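Clear boxes for small balls and toys, or boxes you can't see into?
Forum: Home and Storage > Kids' rooms and play corners

plernis76
Oct 21, 2018
Hello all. I want to ask your opinion about storage boxes. We have many small balls and small toys at home, and until June everything was living in two big fabric bags. My son had to empty the whole bag on the floor each time he wanted one ball. So I started to change to clear plastic boxes without lid, long and low, and I put the first one on the white table to try it.

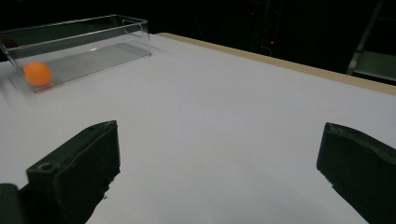 First box, with one orange ball in it.

I like that I can see what is inside from the side also, and a child can see it too. My question is if the low walls are a mistake. Should I buy the same ones for the shelf, or take higher ones? The shelf is a Flendell, 19 inches between the boards.

estton_attic
Low is good for a table. For a shelf I would go higher, as balls jump out when a child pulls the box fast. We had it many times.

gorecki_m
I don't agree with clear boxes at all. In the shop they look very clean, but after one month of play you see every scratch, and the room looks messy even when all is put away. I changed to gray boxes with a paper label and I am much more calm now.

plernis76
But my son can't read yet, so the label does not help him. Maybe a drawing?

gorecki_m
A drawing, yes. Or glue one small toy of the same kind on the front. My sister did it and it held for years.

flendellfan
I am on the side of clear. With 1000 small pieces in the house (I have three children) I need to see where they are. About scratches: wash with a soft cloth and never with the rough side of the sponge. Also, I would put a piece of felt on the bottom. A ball in a hard box makes a terrible noise when it rolls.

estton_attic
The felt gets dirty quickly. Better a thin rubber mat, you can rinse it in the sink.

plernis76
Thank you, I did not think about the noise. I will keep this box for the table and order 2 higher ones for the shelf, also clear. Sorry gorecki_m! If it looks bad after the winter I will come back and write that you were right.

gorecki_m
I will wait :) Measure the depth of the shelf before you order, the long ones often stick out in front.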